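Filed under: Docs > Motion Stack > Perception
3 comments | 11 shares

4.3 Teaching the pick pose from the wrist camera

Stollia plans a pick from two things: the taught pose and whatever the wrist camera sees when the arm gets there. If the two disagree, the planner believes the camera. Keep this in mind before you blame the planner.

1. Start the control service and wait for the status line to read READY. It will read ALMOST READY first. Do not be charmed by this.

2. Load the cell file. The default is called bernau, after the bench it was written on, and it fits no other bench on earth. Save a copy under your own name.

3. Jog to the approach pose with the gripper open, then step down in slow mode until a finger sits on each side of the part.

4. Open the Perception tab and press Grab. Draw the search region around the part and its tray. Leave out bare aluminum -- a bright highlight on a flat panel has edges too, and the detector loves them all equally.

5. Set exposure by hand. We ship 2000, which suited Indrek Kuusk's desk lamp. Under bright overhead light, try 405 and work up from there.

6. Press Match. A score of 119 or better is a usable template. Lower than that, redraw the region and go back to step 4.

7. Save the pose and the template together. The software lets you save one without the other. We have asked Kumiko Sakamoto to stop it doing that, and she has asked us to read the dialog box.

NOTE: The matcher looks at outlines. It does not read the lettering on a processor lid, so it will hand you the wrong model with complete confidence.

CAUTION: Mask the gripper fingers before you save. An unmasked finger becomes part of the template, and the arm will then search the bench for itself.

CAUTION: Dust and crumbs in the bench slots can show up as features. Brush the slots out, or keep them outside the search region.

Once the template is saved, run Dry Pick from the approach pose at slow speed, with one hand near the stop button. 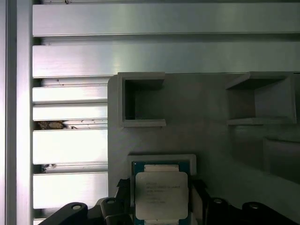 If Dry Pick ends with "pose drift," reload the cell file and repeat step 6 before touching the offsets. Offsets are covered in 4.4, along with how to undo them.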